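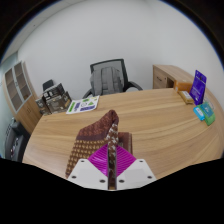

A patterned cloth between the pink fingers, mid-lift, near the center of the desk.

Three weeks into the cloth work and I have opinions about fabric I never expected to hold. When I wrote my bit for the last newsletter we were still on cups and boxes, and I was feeling pretty pleased with myself. A box stays a box! You pick it up, you put it down, it's the same shape it was before. Cloth is a whole other animal, and every time you let go of it you've got a brand new problem sitting on the desk.

For anyone who joined since then, the Lustora project is trying to teach a robot arm to handle soft things by showing it lots and lots of people doing it first. We do the showing with hand-held grippers, so it's my wrist doing the work and the camera on the tool gets the same view the arm will have later. The goal for this round is 3,000 good examples, and as of 5 February 2022 we have more than 300. So, yes, a way to go.

The job itself is simple enough to explain. Drop the cloth, pinch it, lift it, lay it down flat, fold it over. Then mess it up and go again. What takes practice is the pinch. If I go in too deep I grab two layers and the whole thing comes up in a lump. If I go in too shallow it slides out halfway (I have said some words on those recordings, and I'm very glad we don't keep the sound).

Valbona Stojanović, who looks after the Graklow side of things and goes through everything we send over, wrote back on our first batch with a long list of notes. The main one was that I was too tidy. I kept smoothing the cloth with my free hand before starting, so nearly every example began with a nice flat square, and a model trained on that would have no clue what to do with a heap. Fair point, and a bit embarrassing! Now I drop it from shoulder height and take whatever I get.

Her other note was about slowing down. I tend to rush the last bit, once the fold is basically done and my brain has moved on to the next one. She wants a clear pause before the fingers open, and it does make the clips much easier to cut.

We keep the misses, by the way. They get their own tag and go in a separate folder, and Valbona wants the ones where I drop it and recover most of all – so if you fumble, keep going and fix it, don't stop the recording.

Next up is towels, then the shirts from Borano, which have buttons, and I'm already dreading the buttons. We could really use 2 more pairs of hands through March. You don't need to know any code, and left-handers would be especially welcome as we've only had right-handed people so far. Sign-up is on the Jayasinghe page, same place as before, and the first session is mostly just getting used to the squeeze.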